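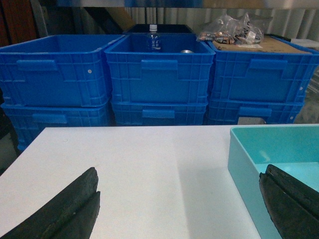

The old grain hall at Makumel, badly damaged by fire in March, will stay fenced off until the investigators have handed in their full report, the town council said on 10th August, and anyone who was hoping to hear at last how the fire began will have to be patient a while longer.

It was a long meeting and a warm one, with people standing along the back wall, and most of them had come for the same reason. The hall has been part of life in Makumel for longer than any of us can remember – dances, seed sales, more than a few wedding suppers – and people want to know what happened to it.

Council chair Zodwa Hendricks told the room that the fire office had sent over a short letter and nothing more. It says the fire started in the roof space, above the north door, and that the wiring there is still being looked at. It doesn't use the word "accident," and it doesn't use the other word either.

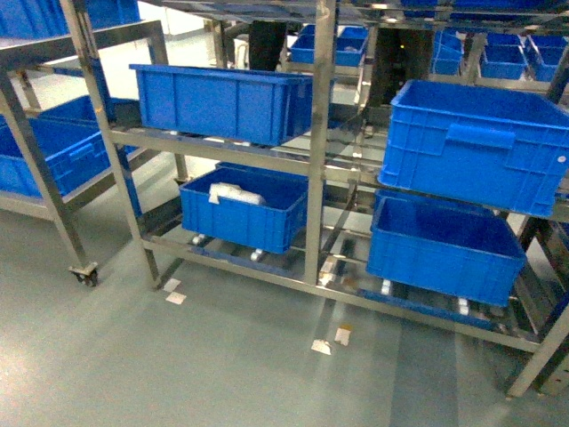
Blue bins on a steel rack.

That did not sit well with Ruan Adams, who lives across the road and was one of the first to call for help. He asked why the two roofers who were working on the hall that week had been told not to speak to the local paper. Mrs. Hendricks answered that the request came from the insurer, Bratus, and that the council had no part in it. Mr. Adams said he would like to see that in writing, and got a good round of applause.

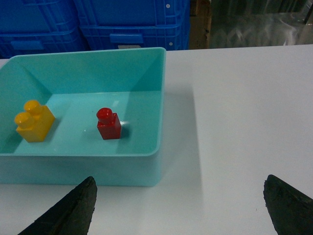

Toy building blocks in a teal tray.

There was kinder news about the money. The repair fund has now passed $44,000, thanks in large part to the supper held in Plilau, where almost 30 families brought a dish and stayed to wash up afterward. Bongani Maluleke, who looks after the fund, thanked them all and read out a very sweet note from a former schoolteacher, Hanne Laitinen, who learned to waltz in the hall. 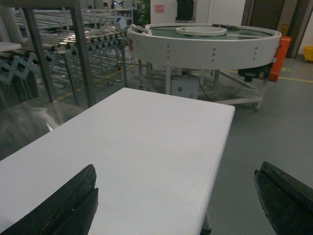
Pieter Moodley asked whether the front wall could at least be propped up before the fall rains come in. The council agreed to get a price for the work and to put the fire office's letter on the notice board at the library, where anybody can read it. The full report is expected before the end of the year.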